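Chapter 4
Comparing Grippers on the Same Bench

What you need before you start: chapter 3 (mounting and zeroing), a working stop button, a notebook. Paper is fine. Most of the good notes we have are on paper.

Picking a gripper from a catalog is easy. You read the stroke, the force, the weight, the price, and you order the one in the middle. Then it goes on the arm and the first thing you hand it is a bowl. Bowls aren't in the catalog. Neither is a plate that sits lower than your fingertips want to go, or a glass with a thin stem.

So this chapter is about trying grippers out. Same bench, same objects, same arm if you can manage it, one thing changed at a time. We cover fingers first, then wrist cameras, then a short bit on controllers – short becuase chapter 6 does that properly.

4.1 What are you comparing?

Write it down before you bolt anything on. One sentence. "Do the narrow fingers pick the bowl up by the rim more often than the wide ones?" is a fine sentence. "Which gripper is best?" is a bad one and you will be there till January.

Things people change without meaning to:

Finger pads. New pads on one gripper, old pads on the other.
Closing speed. The Niltel controller in the lab kit goes back to its default after a power cycle. Check it every time.
Lighting. A lamp gets moved, the camera sees a new glare spot, the success rate drops and the fingers get blamed.
The operator. Amrit Landry is quicker at the start of a session than at the end. So are you.

Shiny things deserve a note of their own. Glaze and chrome throw highlights straight into a wrist camera, and the highlight moves as the arm moves. If your software looks for edges it may find one in the reflection. Put at least one glazed object and one polished metal one in the set, close together, so the arm has to work one without knocking the other.

The bowl is the target in the first exercise. Fingers go either side or over the rim, your choice, but the same choice for the whole run. Base of the chrome stand right behind it. Touch the stand and the trial is a fail, even if the bowl comes up fine.

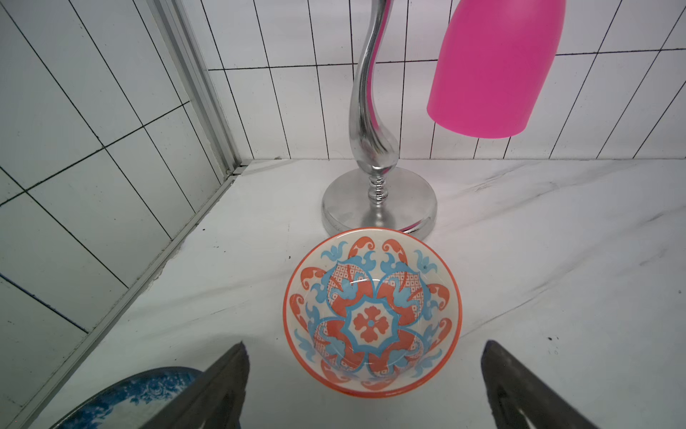 How many trials does it take before one gripper can be called better than another?

It depends on how far apart the two are. A big gap, say one gripper that nearly always holds and one that mostly drops, will show in twenty trials each. A small gap can need a few hundred. Decide the number before you start and stick to it, and don't stop early on a good streak.

4.2 Fingers

Parallel grippers close in a straight line and that's most of what there is to say about the motion. The fingers are where they differ. Length, taper, pad, how much they bend.

Pointed tips get into tight spaces. Between a bowl and whatever is next to it, under the edge of a plate. They also put all the force on a small patch, so on glaze they skate. Flat wide tips hold better and fit fewer places. You will want both and you can only mount one set. Sorry.

The kit for this course comes with Starkis fingers, short and long. Swap takes a few minutes, two screws a side. Rezero after every swap. Every one. The long pair sits lower than the short pair and if you skip the zero the arm will try to close inside the tabletop. On stone it makes an awful sound.

Try these, in this order:

Bowl, by the rim. One finger inside, one outside. Lift a hand's width, hold for a slow count of five, put it back down where it was.
Bowl, around the outside. Only if it's narrower than your stroke at full open. Measure first, please.
Plate, by the edge. Hardest one. A plate flat on a hard surface gives you almost nothing to grab. Let groups struggle with it for a bit before you hand out the trick (push it against something until the edge rises).
Blocks. Easy, and that's the point. Blocks are the control. If a gripper fails on blocks something is wrong with the setup, stop and look.

Log each try as one line. Object, finger set, start position, held or not held, and a word or two. "Slid." "Tipped." "Hit stand." Fill in the result column right then. Not after lunch.

4.3 A worked log

From a run with the long fingers on the rim pick. The sheet had 225 rows. 118 were marked held, 101 not held. Add those up and you get six short of the total. Six rows with the result left blank, all in a bunch near the end of the session, when two people were sharing a pencil.

What do you do with six blanks? Take them out and say you took them out. Don't guess. Held rate is then 118 out of 219, a bit under 54 percent. If you leave the blanks in the bottom number it comes out a little over 52 and you've quietly called them all failures. Small change here. In a close comparison it can flip the answer.

Also look at the order. Were the misses spread through or did they pile up? A pile at the start usually means practice. A pile at the end, look at the pads. Wipe them. Look again.

4.4 Two arms, one rail

Two arms on a shared rail is a nice way to compare, both in reach of the same objects, no unbolting. Also a nice way to fool yourself. The left arm and the right arm don't come at the bowl from the same side. Different reach, different shadow on the target, different things in the way. So run each gripper on each arm. Half the trials left, then swap, half right. Yes it doubles the wrench work.

Set the bench up with clutter toward one back corner and the control blocks out in the open. Plain floor between them so there's somewhere to put things down. Only one arm moves at a time in this chapter, the other one parked. We mean it about parked – out of the reach of the first arm, brakes on, not hovering.

Cables next. The camera cable has to have enough slack to go over the wrist at full twist and not so much that it drags across the dishes. Run the wrist through its whole range by hand before you turn the power on and watch the loop the entire time.
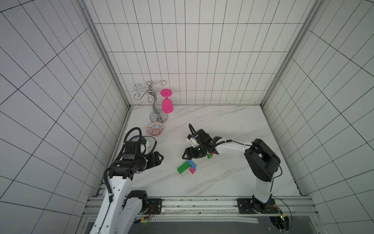
Chapter text by Kirsten Dufour
Bench exercises and answer key by Amrit Landry

4.5 Cameras on the wrist, cameras on the side

A wrist camera sees what the fingers see. Great for the last bit of the approach, when the rim is right between the tips. Useless for knowing where the rest of the arm is. A side camera gives you the whole bench and loses the object the moment a forearm goes past it. Most benches end up with both.

When you compare cameras leave the gripper alone. Same fingers, same pads, same zero. Change the camera and nothing else, and write the mount angle in the log, since a few degrees of tilt matters more than people expect.

Check for these:

Can you see both fingertips at full open? And closed?
How much of the target is hidden in the last stretch before contact?
Strong colors. A very bright pink thing near the target can pull the auto white balance around and turn your white table slightly rosy. Lock the white balance. Lock exposure too while you're in the menu.
Delay. Wave a hand, watch the screen. If you can feel the lag the controller can too.

The Wirnonell mount in the kit clips on over the wrist and can be nudged by a cable tug. Put a pencil mark across the joint. If the two halves of the mark don't line up after a run, the run is no good. Sounds harsh. Redo it.

White tile walls are handy, by the way. Grout lines are straight and if they bow at the edge of the picture you know your lens correction is off. Free calibration target, sort of. Don't use it in place of the real one in Appendix B.

4.6 Controllers, very short

Two settings to hold steady for now, closing force and closing speed. Put both in the header of your log sheet. If you switch from the Niltel to the Gauthier box partway through, start a new sheet. The two use different scales for force so a 4 on one is not a 4 on the other, and there's no neat table to convert, we tried. Measure at the fingertips with the spring gauge and write down what the gauge says.

That's all until chapter 6.

4.7 Before you go to the bench

Groups of two or three. One runs the arm, one writes, the third person if you have one resets the objects. Swap jobs halfway. Hands clear before the arm moves, said out loud, every time, and the person on the stop button doesn't do anything else.

Use dishes you don't mind losing. Chips get swept up straight away, they get into the rail grooves and then into the bearings.

Mark where each object starts. Low tack tape, a small cross under the middle of the base. For the blocks, mark one corner each and draw an arrow so they go back at the same angle. A block turned forty-five degrees is a different test.

Key words for this chapter

Stroke: the distance between the fingers at full open.
Rim pick: one finger in, one out.
Control object: the easy one you use to check the setup is ok.
Held: lifted, kept for the count of five, nothing else touched. All three or its a miss.
Park: arm stopped, braked, out of the way.

Warm-up tasks

Write your one-sentence comparison. Trade with another group and cross out every word in theirs you can't measure.

Take the log in 4.3 and say what you would want to know about the 101 misses before blaming the fingers. At least three things.

Sketch your bench from above with both arms at full reach. Shade the part both can get to. Put your target in the shaded part, then work out which side each gripper would come from and what is in its way.

Exercise 4.1 starts on the next page. Read the whole thing once before touching the wrench.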